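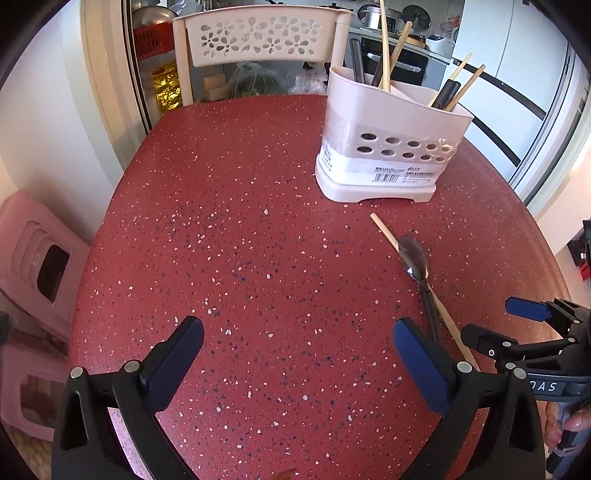
A spoon and a chopstick on the table, with the utensil holder close by.

The busiest object in Annapurna Hegde's kitchen costs very little and never gets put away. It is the utensil holder, and everyone in the family reaches for it several times a day.

Hegde cooks for a household that eats some meals with chopsticks and others with a spoon, and for years the two lived in separate drawers. "We were always opening the wrong one," she says. Now they share a white plastic container with oval holes low down, on a base tray that lifts off for rinsing. It goes to the table at mealtimes and back to the counter after.

Achilleas Lazaridis, who runs the housewares shop Brakora, says holders like it outsell his drawer dividers by a wide margin. He stocked 1,000 last year and had 648 left in January – the rest had gone mostly to people in small apartments. His advice is to buy one with plenty of openings and to wash the tray every 2 days, since water collects there first.

Wooden chopsticks need the most care. Lazaridis tells customers to stand them with the eating ends up and give them room. A crowded holder dries slowly, and wood that stays damp will darken and start to smell. Metal spoons can go anywhere, though he likes to wipe them first to avoid spots.

Hegde keeps only what gets used in a normal week. The spare chopsticks, up to 100 of them from years of takeout, are in a box in the hall closet. She has been meaning to sort through it.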